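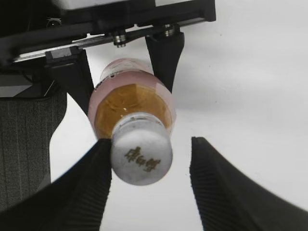
Attachment 1: bottle held cap-down, wrist camera view

Ticket: Bottle task, cap-down hold, placed bottles tipping or landing wrong way up
Opened by: Huiling Shen
Site: Skakside, kitchen bench
Product: Dratik arm, Luo task software
Priority: Medium (support set it to Low, I set it back)
Status: Open

Original report

We were told this setup could put away groceries. I've had it since September and I would like someone to tell me what "put away" means, as I have one job for it and it can't be trusted with that job. The job is: take a capped plastic bottle off the bench, stand it on the shelf with the label facing out. A child can do this.

I ran 20 tries on Sunday. 11 ended with a bottle upright on the shelf. The others fell over, got put back where they started, or were set down on their caps and let go. Please look at the attachment. The cap is pointing away from the wrist and the fingers are on either side of the bottle. The grip isn't my complaint. What I want to know is why the software thinks this is a good way up for a bottle of liquid, and what it plans to do next.

Software is whatever version was pushed last. I did not change any settings.

Reply from support

Thanks for the detailed report. Could you confirm the following:
- Was the bottle full, part full or empty?
- Is the shelf height entered in the Luo setup page?
- Did you recalibrate after the last update?

A cap-down hold can be a normal middle step. The planner sometimes turns an item over to get a better approach to the shelf.

Huiling Shen

Full, with the seal unbroken. Shelf height is entered, I measured it twice. Recalibrated Sunday morning before the first run.

On the "middle step", I've watched it do this. It turns the bottle over, carries it to the shelf, and about half the time it forgets to turn it back. If I hired someone who did that I wouldn't call it an approach.

Reply from support

Understood. Please try the following and post results.
1. In Luo, open the item list and check that the bottle is saved as "container, closed" and has an up direction set.
2. Turn off "free orientation" for that item.
3. Lower the carry speed one step.
4. Repeat with the same bottle and the same start position.

Huiling Shen

1. It was saved as "object, general". No up direction. I never picked that, it was the default. Why would the default for a bottle be that it has no top?
2. Done.
3. Done. It is now painfully slow. One bottle takes 2 minutes from bench to shelf. I timed it against myself and felt silly doing it.
4. Results: no more cap-down placing. It still tips them. The bottle gets to the shelf upright, the fingers open, one side lets go slightly before the other, and the bottle rocks. Sometimes it settles. Label direction is pure luck. I stopped writing that part down.

Also, the cap has Chinese characters on the end, and I was told at the sales demo that the camera would use printing to tell one item from another. With the bottle in that hold the cap is the nearest thing to the lens and the print still comes out a bit blurred and smudgy. I wouldn't want to bet a shopping list on it reading that.

Reply from support

Text on caps isn't supported for item matching at this time. Matching uses overall shape and color. Clear or tinted bottles with liquid inside can be harder because of reflections. We recommend adding more views of the item, 30 is a good number.

For the rocking on release, please check that both fingers are tightened evenly and open the release delay setting.

Huiling Shen

So I'm to take 30 views of every bottle in the pantry before it can shelve one. Noted for the next person who asks me whether they should buy one of these.

Fingers checked, both tight. Release delay changed from default to the next one up. Rocking is less. I had one clean run, then two falls, then a string of good ones, and I can't tell you what was different about the falls. Same bottle, same spot, same light.

The Cindley rep told me this was "ready for the home". My opinion after this ticket is that it's ready for a home where somebody stands next to it with a towel. I'll keep testing.

Please don't close this as resolved. Change the default for bottles, and tell me what is going on with the release.

Reply from support

Keeping this open. Default item type passed to the Luo team as a separate request. Please attach the run log from one of the falls, it is under Tools, Export.

Huiling Shen

Export gives me an empty file. Opening a second ticket for that.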